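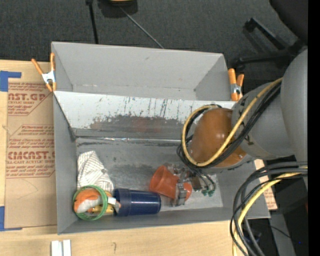

Home | Explore | Make | Quizzes | Grown-ups

Cinano Kids: How Things Work at Home

WHY DO CUPS ROLL IN CIRCLES?

Have you ever knocked a plastic cup over and watched it roll away? It doesn't go straight, does it? It swings round in a big curve, and if there's enough room it can come nearly all the way back to where it started. Brilliant! You can find out why with a few things from the toy box.

Start with the shape

Look closely at a cup. Most cups are wider at the top than at the bottom. Now lay one on its side and give it a gentle push. The wide end has a longer edge, so in one full turn it covers more ground than the narrow end does. Both ends are stuck together and have to turn at the same time - so the wide end races round the outside and the narrow end takes the short way round the inside. The cup has to curve!

It's a bit like two friends holding hands and running round a lamp post. The one on the outside has to run a lot further.

What about a ring?

A ring or hoop is the same size all the way round, so when you stand it up and roll it, it can go quite straight. When it slows down it starts to wobble, then it leans, and the leaning makes it turn. In the end it flops flat and stays there. Lying down, a ring won't roll anywhere at all. It makes a very good nest for small soft things, though.

And a cloth?

Try rolling a cloth. Go on! Scrunch it up and give it a push. It just sits there in a lump, because its bumps and folds grip whatever is underneath. That grip is called friction. Soft, crumpled things have lots of places to touch the ground, and they squash instead of rolling.

Try it: the Curnitz Roll

You will need:
a big, empty bit of floor
2 plastic cups, one dark and one bright so you can tell them apart
a ring or hoop
a small cloth
a deep box or bin to put everything in afterwards

1. Lay the first cup on its side and push it gently. Watch which way it bends.
2. Turn it round so the wide end points the other way. Push again. Does it bend the other way too?
3. Do the same with the second cup. If the sides slope more, the circle will be smaller.
4. Roll the ring as far as you can. Our best at the Prarkia play day in April was 63 hand spans!
5. Have a go with the cloth, just to see.

Now tip the whole lot into your box and look where everything ends up. Cups often land on their sides, and one may come to rest along a wall with nowhere left to roll. A cloth might prop itself up in a corner. Shake the box a little (lid off, hold on tight) and see what shifts first and what stays put. I have done this about 50 times and I still love it.

Word to know

TAPERED - wider at one end than the other. Cups are tapered. So are carrots!

You might also like
Why does a spoon turn you upside down?
Ki and the very bouncy ball
9 things that float in the sink
How to fold a paper boat

Cinano Kids, 12 July 2018. Ask a grown-up before you write to us. Contact | Copyright | Back to top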